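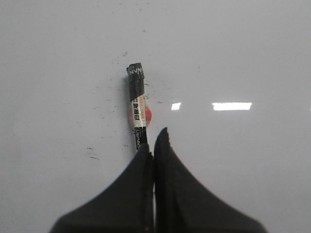
Looking after the marker cell: fingers, grip and cameras

Search this site Type a keyword Go

These notes cover the routine service of the marker cell at Trestwood. The cell picks a whiteboard marker off the tabletop with a two-finger gripper, and has one camera at the wrist and a fixed one for the whiteboard. Do the whole job every 1000 cycles, or sooner if picks start to slip. Updated 08/01/2020.

Before you start

Stop the program from the Rultden panel and wait for the arm to park. Switch off the air and the motor supply, then hang the tag on the isolator. Leave the camera supply on.

1. Clean the fingers

Wipe both fingers with a damp lint-free cloth, working from the base up to the tip. Do not use board cleaner on them. Pay most attention to the inner edges near the tips, where the marker is held. Ink builds up there and makes a round barrel turn in the grip.

Bend each finger gently and look for splits. If you find one, change both fingers. Spares are in the Khoury drawer, and the old pair goes back to Galport with the cycle count written on the bag.

2. Check the closing gap

Restore the motor supply and close the gripper slowly with nothing in it. The tips should meet evenly. If one arrives first, loosen the finger clamp, shift it and tighten again -- a quarter turn past snug is plenty.

Now place a capped marker on the table and jog down to it. Set the closing force to 20 and go up in small steps until the pen lifts without turning. Note the figure in the log.

3. Clean the table

Dry wipe first, then use a little board cleaner. Old ink specks can throw off the wrist camera when it looks for the pen.

4. Check the board camera

Take one still with the arm parked and the board wiped clean. Ceiling lights will show up as white bars on the surface. Mask these areas in the camera settings so they are not read as writing.
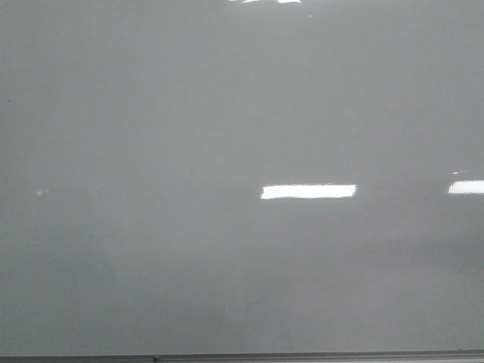 5. Run the test picks

Turn the air back on, remove the tag and run the short pick program at 900 on the speed setting. Stop if the marker is dropped and go back to step 2. When it runs through cleanly, reset the cycle counter and sign the log.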